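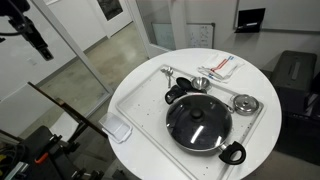
Collecting kitchen demonstrations without fooling yourself

Everyone tells you more data fixes it. I've logged 3,714 demonstrations at Sketholm and I don't buy it. Do this before you chase a big number.

1. Pick one task and write down what counts as finished. "Clear the tray" is too vague. "Lid on pan, spoons off tray" will do.

2. Record 17 runs, then stop and watch them all. Shiny lids and steel bowls throw glare, and you want to know early if your cameras can't cope.

3. Move things between runs. Turn the tray, swap the pan and the pot. If the handle always points the same way, the arm learns your table and very little about pans.

4. Keep the fumbles, but label them. Édgar Grajales bins his. I think he's wrong — his policy freezes the first time a spoon slips.

5. Train at 60 runs and test with a layout you never recorded. Be harsh with the scoring.

If it fails, another 1,000 runs of the same behaviour probably won't save it. Go back to step 3.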